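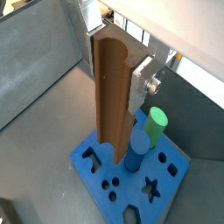 ¿Para qué sirve la pinza de un robot?

Para agarrar cosas, sujetarlas mientras el brazo se mueve y soltarlas donde toca. El brazo lleva la pinza de un sitio a otro, y la pinza se ocupa de lo que llega al final del viaje. Un brazo sin pinza puede señalar muy bien, pero poco más.

Dicho así parece un trabajo fácil, y hay gente mayor, con título y todo, que se pasa el verano entero eligiendo cuál poner. En el taller Staltanis llevan desde la primavera comparando pinzas, cámaras y controladores con un juego que quizá tuviste con dos años: el de meter cada pieza por el agujero de su forma. A ti te salía regular y luego te salía bien. Al robot le pasa lo mismo, solo que cuesta más dinero y no se puede premiar con una galleta.

Las pinzas que compiten

Hay muchas maneras de agarrar algo. Prueba ahora con un lápiz: puedes cogerlo con dos dedos, con toda la mano, con los dientes (mejor no) o pegártelo con celo a la frente. Los robots también tienen varias opciones, y cada una tiene sus manías.

La pinza de dos dedos. Es la clásica. Dos dedos se acercan hasta que aprietan la pieza por los lados. Va estupenda con objetos de caras planas y se pone nerviosa con las pelotas. La que usan en el taller se llama Dirkano y pesa 800 gramos, más o menos lo que pesa tu estuche si guardas en él piedras, y sabemos que las guardas.

La ventosa. Chupa el aire y se queda pegada a la pieza por arriba. Es rapidísima con las cajas y las hojas de cartón. En cambio, si la superficie tiene una curva o un hueco, el aire se cuela por los lados y la ventosa hace un ruido muy poco elegante. Khang Huỳnh la probó durante 621 intentos y le acabó poniendo un nombre que los padres del taller han pedido que no escribamos.

Los dedos blandos. Son de goma y se doblan alrededor de lo que tocan. Van de maravilla con tomates, croissants y otras cosas que se aplastan. Para meter una pieza recta por un agujero justo son como intentar abrir una cerradura con una llave de gominola.
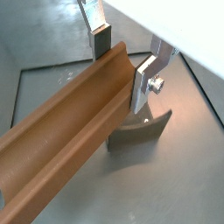
Dos dedos metálicos sujetan una pieza marrón acanalada.

Apretar, pero ¿cuánto?

Cuando coges un huevo no piensas en la fuerza. Tu mano nota la cáscara y decide sola. Si aprieta de menos, el huevo va al suelo; si aprieta de más, también, pero por trozos.

Una pinza sencilla no nota nada. Hay que decirle un número, y con ese número aprieta siempre, ya sea un bloque de plástico o el sándwich de Lauri Heinonen. (Lo del sándwich fue una prueba. No estaba prevista y Lauri no fue consultado.) Otras pinzas llevan un sensor de fuerza, una especie de báscula pequeñita escondida entre el brazo y la pinza, que avisa cuando algo empuja demasiado.

También cuenta el sitio por donde se agarra. Coge una regla por una punta y deja que alguien le dé un golpecito a la otra. ¿Ves cómo gira? Si el robot sujeta una pieza larga por un extremo, cualquier roce en el otro extremo la puede torcer entre los dedos. Si la sujeta por el medio se tuerce menos, pero entonces los dedos pueden chocar con el tablero antes de que la pieza haya entrado del todo. Los ingenieros lo llaman «un compromiso», que es la palabra que usan los adultos cuando ninguna de las dos soluciones les gusta.

Y luego está el material. El metal liso resbala. Por eso muchos dedos llevan una almohadilla en la punta, que agarra mejor y se gasta antes. Cambiar almohadillas es el trabajo menos famoso de la robótica.

Meter la pieza en el agujero

Llegamos a lo difícil. Imagina que haces el juego con manoplas de horno y mirando por el tubo de un rollo de papel. Esa es, a grandes rasgos, la vida de un robot. Tiene que hacer varias cosas seguidas:

Encontrar el agujero bueno, que está rodeado de agujeros que se le parecen bastante.
Colocar la pieza justo encima.
Girarla hasta que las esquinas coincidan.
Bajar despacio.
Notar si ha chocado con el borde y, en ese caso, subir un poquito y volver a probar.
Soltar.

El círculo es el favorito de todo el mundo. Un cilindro entra igual aunque lo gires, así que el tercer paso te lo puedes saltar silbando. Con un cuadrado hay cuatro posiciones que sirven: si lo giras un cuarto de vuelta, vuelve a encajar. La estrella de cinco puntas tiene cinco, que parecen muchas, pero cada punta es una oportunidad nueva de engancharse en el borde.

El último paso también tiene su gracia. Al abrirse, los dedos a veces arrastran la pieza con ellos, y todo el trabajo bien hecho se va un par de milímetros a la derecha. En el cuaderno de pruebas hay 53 piezas perdidas de esa forma. La palabra que aparece al lado de casi todas es «uf». 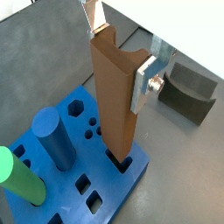 ¿Dónde se ponen los ojos?

Tú llevas los ojos en la cara y te parece lo normal. Un robot los puede llevar donde le atornilles la cámara, y ahí empiezan las discusiones.

Una posibilidad es ponerla en la muñeca, al lado de la pinza. Viaja con ella y lo ve todo muy de cerca, lo que viene muy bien al final, cuando faltan unos milímetros. Tiene dos problemas. Uno, que la propia pieza le tapa parte del agujero, igual que te pasa a ti cuando llevas una caja grande en brazos y no ves el escalón. Otro, que en cuanto se mueve el brazo se mueve toda la imagen, y el ordenador tiene que calcular dónde ha ido a parar cada cosa.

La otra posibilidad es dejar una cámara quieta, al lado o por encima de la mesa. Esa ve el conjunto y no se marea. A cambio, está más lejos, y el brazo tiene la costumbre de ponerse delante justo en el momento interesante, como tu tío en las fotos de cumpleaños.

En Staltanis las usan juntas. La fija sirve para llegar cerca del agujero y la de la muñeca para afinar. Puedes probarlo en casa: enhebra una aguja con un ojo cerrado y luego con los dos abiertos. Pide permiso para lo de la aguja.

Un enemigo inesperado: el brillo

Las cámaras se llevan mal con los reflejos. Un dedo metálico debajo de una lámpara puede convertirse en una mancha blanca, y en una mancha blanca es difícil saber dónde acaba el dedo. Con las sombras pasa algo parecido: un agujero oscuro y una sombra oscura se parecen mucho si no sabes lo que es una sombra. Bảo Dương se pasó una mañana moviendo lámparas por la mesa y el resultado mejoró más que con todo el mes anterior de programación. Lo ha contado ya bastantes veces.

El que manda: el controlador

La pinza agarra y la cámara mira, pero alguien tiene que decidir. De eso se encarga el controlador, que es el programa (y la caja con cables donde vive) que convierte «baja un poco» en órdenes para cada motor.

En el taller comparan dos. Deltano es muy obediente: le das una lista de posiciones y las recorre una por una, llueva o truene. Si el tablero está donde debe, clava la pieza. Si alguien lo ha empujado con el codo, clava la pieza en el plástico, con la misma seguridad y el mismo entusiasmo.

Vi funciona de otra manera. Mira las cámaras muchas veces por segundo y va corrigiendo por el camino. Es más lento, duda, a veces se queda encima del agujero haciendo un bailecito ridículo. Pero si le mueves el tablero, lo sigue.

Para que la comparación sea justa hay que cambiar una sola cosa cada vez. Si cambias la pinza, la cámara y el programa el mismo día y todo sale mejor, te has quedado sin saber a cuál darle las gracias. Por eso se hacen tantas repeticiones aburridas: hasta agosto iban 3720 intentos, con la misma mesa, las mismas piezas y la misma silla que chirría.
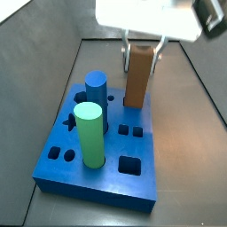
Lâm Lâm no está de acuerdo con tanto elogio a Vi y pide que conste: «Un controlador que duda gasta tiempo, y en una fábrica el tiempo se nota. Si el tablero va atornillado a la mesa, yo me quedo con Deltano y me voy antes a comer».

Tiene parte de razón. La mejor pinza o el mejor controlador dependen de lo que haya que hacer. Para cerrar cajas iguales todo el día, el obediente es perfecto. Para recoger tu habitación haría falta uno que se adapte mucho, y probablemente también un psicólogo.

Haz tu propia prueba

Necesitas una caja de zapatos, unas tijeras, una goma de borrar con forma de bloque y unas pinzas de cocina. Recorta en la tapa un agujero un poquito más grande que la goma. Después intenta meterla de estas maneras y apunta cuántas veces lo consigues de diez:

Con los dedos, mirando.
Con las pinzas de cocina, mirando.
Con las pinzas, mientras otra persona te va diciendo «más a la izquierda».
Con las pinzas, agarrando la goma por la punta y luego por el medio.

No cambies el agujero a mitad de la prueba para que te salga mejor. A Hằng Bạch la pillaron limando el suyo y tuvo que empezar otra vez desde el principio.

Palabras para presumir en la merienda

Pinza: lo que agarra, al final del brazo.
Tolerancia: el espacio que sobra entre la pieza y el agujero. Cuanto menos sobra, más se suda.
Sensor de fuerza: el aparato que nota los empujones.
Controlador: el que decide los movimientos y se lleva las culpas.
Almohadilla: la parte de la punta del dedo que se gasta. Hay recambios en el segundo cajón.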